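The Table Cleanup I Kept Putting Off

7/15/22

So I finally tackled the table. If you read my post about moving into the Brodstead place, you know I swore I'd keep one surface in this apartment for actual meals. That lasted until the first grocery run! Everything lands on the table now – snacks, lunch leftovers, whatever I was measuring out when the phone rang.

My usual method is to grab the biggest thing, walk it to the sink, get distracted and never come back. This time I told myself one item at a time, and each one had to end up somewhere before I picked up the next. Slow, yes. But I put on a long playlist (372 songs, I'm still not through it) and got going.

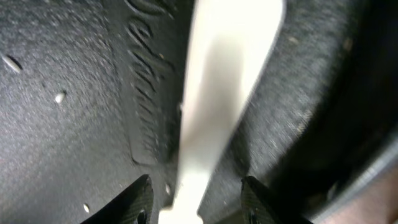
I also gave myself a rule about plastic forks and other little plastic things, and the rule is they don't get to live on the table "just for now." Anything that can be washed gets washed, and anything bent or scratched goes. I used to save every takeout fork I was ever handed, and when I emptied the drawer in September there must have been 100 of them in there. I kept a handful for picnics and felt very grown up.

The spills are what slow me down. Dry rice gets everywhere, and if you wipe it with a wet cloth you just push it into the next room (ask me how I know). I slide what I can onto a tray, tip it into a bowl, then go after the strays with a dry brush. Mixed piles are worse. Rice with bits of something else in it is never going back in the jar, so don't stand there picking it apart like I did for half an episode of my show.

Wrappers and used napkins go in a clear plastic bin while I work. I like being able to see through it, and it saves all those trips to the trash. I'd looked at a fancy sorting caddy from Jarance and then remembered I already own a bin. The carrot goes back to the fridge if it's still firm, and into soup if it isn't. Cookies are handled on the spot, by me.

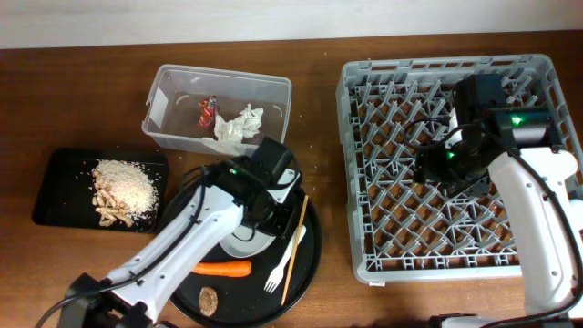

What I'm doing differently next time

Plates first. They take up the most room, and with the big round one out of the way I'd have had somewhere to put my elbows.

Crumbs last, always. I brushed them up early and had to do the whole table over again.

Next week is the hall closet, where there's a Floltlow vacuum I haven't seen since we moved in. Wish me luck!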